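**Lerkedell clothing swap comes back for a second summer**

Jul 26, 2022

The Lerkedell clothing swap is back, and it's bigger and brighter than anyone at the first one could have hoped! Doors opened at the old Peltmont dance hall this morning, and by lunchtime 49 households had signed in with bags of outgrown jeans, winter coats, school sweaters and a truly wonderful supply of hand-knit socks.

The idea is as simple as last year's. Bring clean clothes you no longer wear, get a paper ticket for each piece, and spend your tickets on whatever you like from the racks. No money changes hands, and anything left at closing goes to the thrift store on Gronora Street. Last summer's swap moved 3970 pieces in one weekend, and organizer Hiyori Furukawa would love to beat that.

"I started planning in May and I haven't stopped smiling," Furukawa said. "People go home with an armful of new favorites and a lot more room in the closet."

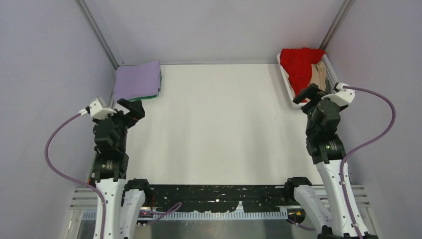
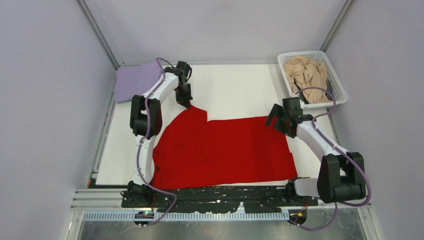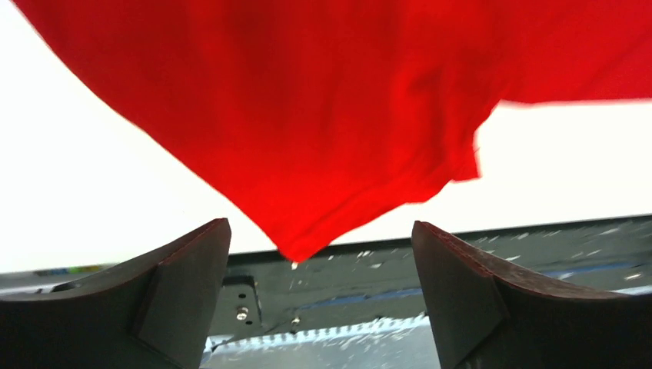 Color is the big change this year. Last year's racks were arranged by size alone, and shoppers spent a lot of time digging, so Polyxeni Andreadis suggested grouping the tops by shade within each size. It has made the hall look fantastic – a long run of blues by the windows, then greens, then everything warm. Bright red, like the cloth spread out on the white table, gets a rack to itself, and purples and greens share the one beside it. Andreadis says the red rack was the first to need refilling.

The mending corner is back too, with two sewing machines and a big tin of spare buttons. Sadao Shimada will hem pants while you wait, and Yuzuki Kawaguchi is teaching a short class on patching elbows and knees. There are 29 seats for the class, and beginners are very welcome (children too, if a grown-up sits with them). Bring the thing you want to fix, and a matching thread if you have one.

Shoes and belts are on the stage this time, with the baby clothes just inside the side door where there's space for strollers. Tsutomu Kikuchi is running the tea table and has promised his plum cake again tomorrow – get there early for that!

The swap runs through tomorrow, from 10 a.m. to 4 p.m. Entry is free. Please wash everything first, empty the pockets, and leave the hangers at home. Parking is behind the hall, and the number 2 bus stops across the street.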